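Wamstead Packing Room Guide
Section 4: Setting up the steel tables and laying the mats

This section covers the stainless steel tables, the crates that go with them and the soft grey mats used on top. It assumes the floor plan in Section 3 has been agreed and the carpet has been vacuumed. Allow one morning for a full room. Two people are needed for lifting.

4.1 Before you start

1. Check the delivery note against order form 1662. The form lists tables, mats, crates and spare feet on separate lines.
2. Move loose items off the floor and on to the racking.
3. Mark the table positions on the carpet with low-tack tape. Leave 130 cm between tables wherever someone has to walk through with a crate.
4. Find the floor sockets and keep table legs clear of them.

Note: If the tape has been down since the last layout, lift it and start again. Old and new marks together cause more trouble than they save.

4.2 Crates and packing waste

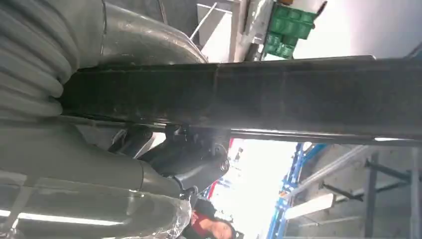
Crates should be in the room before the tables are placed, as it is awkward to bring full stacks in afterwards. Put them beside the shelving, with a clear path to the door. Make sure each crate is seated properly on the one beneath. The green plastic ones are the standard type for this room and should be stacked in tiers as shown, with ribbed sides. Other types may look similar but do not always lock together, so keep them in a separate stack.

1. Stack crates no more than 4 high.
2. Put heavy goods in the bottom crate.
3. Keep empty crates apart from full ones.
4. Pick up clear wrap as you go and put it in the film sack. Check equipment as well as the floor — wrap clings to smooth surfaces and is easy to miss.

Caution: Do not drag stacked crates across the carpet. The bottom edge catches and the stack can tip forward.

4.3 Placing the tables

1. Carry each table by the frame, one person at each end. Do not lift by the rim of the top.
2. Set the table down on its marks, then line up the front edge with the tape.
3. Press down on each corner in turn. If the table rocks, adjust the foot at the low corner by half a turn and try again.
4. Check that the crossbars near the floor are tight. Use the short key supplied with the tables.
5. Wipe the top with a damp cloth, then dry it with a clean one. Follow the direction of the brushed finish.

Note: The tops are reflective. If the ceiling lights glare at working height, turn the table a little or lay the mat before judging the position.

Caution: Run cables behind the tables where you can. A cable that has to come down beside a leg should be clipped up before anyone starts work.

4.4 Laying the mats

New mats come rolled. Unroll them on a clean table and leave them flat for 24 hours before use, with nothing on top. A mat that has been stored flat can go straight on.

1. Shake the mat away from the tables.
2. Lay the far edge down first, just inside the back of the table.
3. Lower the rest towards you, keeping hold of the near end. 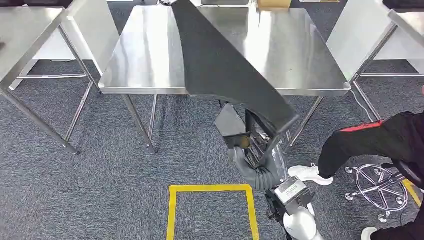

4. Let go once the near end is resting on the top. Smooth outwards from the middle with a flat hand.
5. Check the overhang. A little at the back does no harm, but the front edge should lie inside the rim.
6. If the mat is crooked, lift it and lay it again. Pulling it by a corner stretches the material.

Edges go soft and fray slightly with use. This does not affect the mat. Trim long threads with scissors and leave short ones alone. Replace the mat when there is a hole or a stiff patch, or when it no longer lies flat.

Note: Mats supplied by Van Loon are a little thicker than those from Castbridge. Either will do, but use one kind on a table, and do not butt the two together.

4.5 Cleaning and putting away

1. Clear the mat and brush it towards the front of the table.
2. Vacuum both sides once a week with the small upholstery head.
3. Do not machine wash. Mark spills for spot cleaning and hang the mat over a rail to dry.
4. Store spare mats flat on the upper shelf, away from tape and labels.
5. Return the short key to the hook by the door.

Questions about layout go to Rocío Peñalver. For replacement mats and feet, contact Nicanor Ibarra in stores and quote the order form number.

Related sections
Section 3: Floor plan and walkways
Section 5: Labels, tape and cartons
Section 6: Loading the racking
Crate returns: how to book a Trasport collection

Last updated: 7/16/25

Contact stores | © Wamstead | Back to top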